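From: packing-bench at Andovance
To: shopfloor-talk list
Date: Jul 18, 2024
Subject: Re: Arms at the packing benches

> We are down to get two arms at Ovano after the summer. Management
> says no jobs go. What did it change for the people on your benches,
> day to day? And who does the teaching?

We started in April, so take this as early days. No jobs have gone here. What went is the lifting: we used to move 116 boxes a shift each by hand, and my shoulder is better for it.

The teaching is done by us. Two people from each shift had 10 hours with the pendant, paid, and the rest are still waiting. That has caused more bad feeling than the arms have. Get it agreed before they are bolted down.

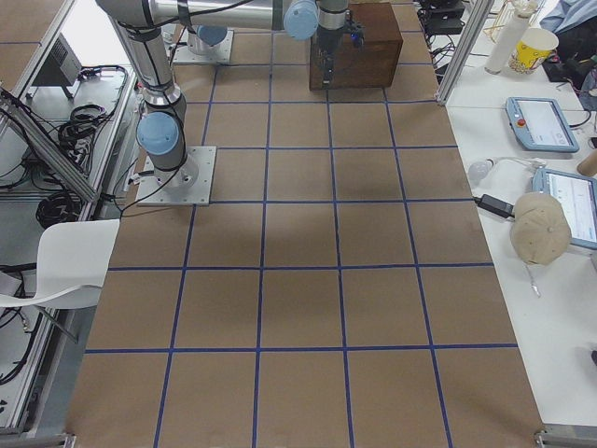

The taped table with both arms, pendants on the white side table.

The squares are how we talk about positions now -- "one over, two back" -- and new starters pick it up quickly.

What I like less is the standing about. You watch more and do less, and the shift feels longer. We asked for job swaps every 50 minutes and got them, after some arguing. Hermans turned the same thing down at their site, so ask early.

Pay grade is not settled. If anyone from Clendix is reading, did you get the setter rate?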